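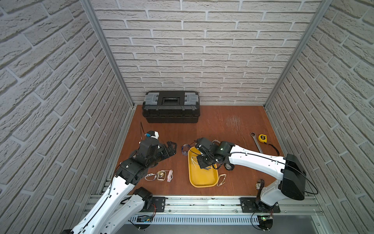 Fig. 1. Wristwatches and the yellow sorting tray, with the toolbox against the back wall.

Unit 4: Sorting and Describing Wristwatches
Course notes, Nobuhle Mathebula

Welcome to my favorite unit! Watches are small, they come in every color you can think of, and a mixed lot of them teaches more about careful sorting than any chapter I could assign. Our February lot sheet from Remusel runs to 2,164 pieces, and we will get through 300 of them together before the break.

Start with the strap. It is the biggest patch of color on most watches and the quickest thing to agree on. In Fig. 1 you have white, pink and beige straps to practice with, and the beige ones are where it gets interesting. One belongs to a gold-faced watch, and a pale beige strap lies in the yellow tray. If two people both write "beige" and stop there, the record is no use to anyone. Add the face color, or the case color, or both.

Then look at how the piece is lying. The translucent blue watch by the top of the tray is on its side, and a watch in that position should be turned face up before you write a word about its dial. I have lost whole afternoons to guessed dials (Kratochvíl's old card index is full of them, bless it).

Size comes third. The little gray round watch to the right of the tray is a good one for this — write "small, round, gray" and you have a line that a stranger could use.

Terms for this unit
Strap: the soft part that goes round the wrist. We use "band" and "strap" as the same word.
Case: the body that holds the works.
Face: what you read the time from. Also called the dial.
Lug: the small arm on the case where the strap joins.

On the bench
Lay watches out with space between them, straps flat where they will go flat. One piece in the tray at a time. Finish its line on the Hekard form, then move it on.

For next time
Read the strap section in the Cilance workbook and write lines for any five watches you can borrow. Family drawers are wonderful for this! Bring the odd ones too, especially anything with a replaced strap. Lot number 287 stays out for anyone who wants extra practice.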